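The Button Jar and Other Inheritances

Every house I have ever loved had a drawer you couldn't open all the way. In my grandmother's kitchen in Orkinmont it was the second one down, to the left of the stove, and you had to slide your hand in flat and press on whatever was sticking up (usually the potato masher) before it would give. She knew where everything in it was, too, which is more than I can say for my own drawers, and I have labels!

I thought about that drawer all through November, when my sister and I finally sat down to sort out what was left of the house. We had put it off for 3 years. We told each other we were waiting for better weather.
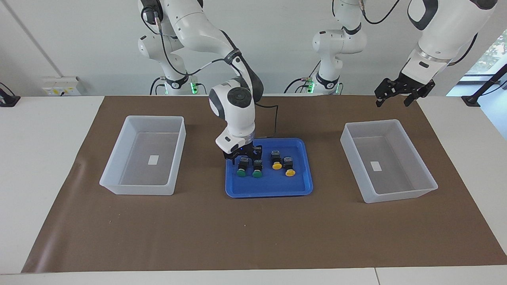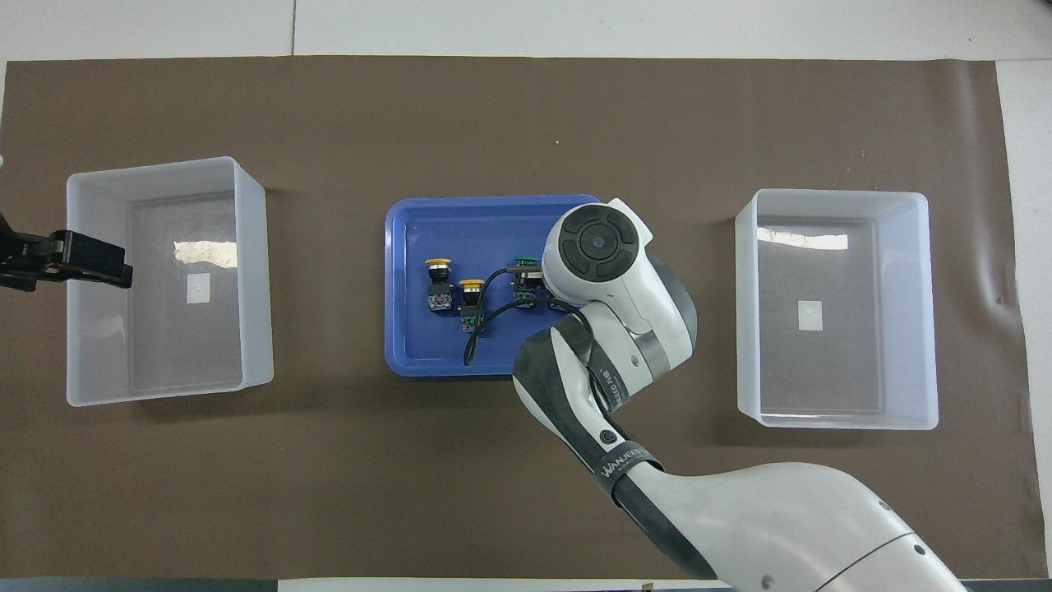
Small things want a shallow bin and a clear table.

According to my sister, though, the sorting was never the hard part, and I had been making a fuss over the wrong end of the job. Anybody can put spools with spools, she told me. What wears you out is deciding, over and over, whether a thing stays in the family, and she had already decided on 11 boxes by herself while I was still reading the backs of old seed packets. She was right, of course, and I told her so, and then I went on reading the seed packets.

There is a kind of keeping that people of my grandmother's age went in for, and I don't think we have a good word for it. She wasn't a collector. She never went looking for a button in her life. But when a shirt wore out the buttons came off it before it went to the rag bag, and after 60 years of shirts there was a pickle jar, and then a second pickle jar, and then a cookie tin from the Debnath bakery with nearly 400 in it, mostly white, mostly with four holes. I know the number because my sister's youngest wanted to know, and it was raining.

I gave the tin to that child. The jars came home with me, and one of them sits on my windowsill in Jinport, where the sun gets at it in the late afternoon. I have sewn on exactly one button from it. It doesn't match the other buttons on that coat, and I have grown fond of it.

The rest went all over. The good scissors went to my sister, who sews. The potato masher came to me after a short discussion. A cousin drove up for the quilting frame and stayed through supper, and we ate on our laps because the table was already spoken for.

As for the drawer itself, we left it in the cabinet where it belongs. The new family has small children and a great many spatulas, and when I stopped by with their spare key, it was already sticking.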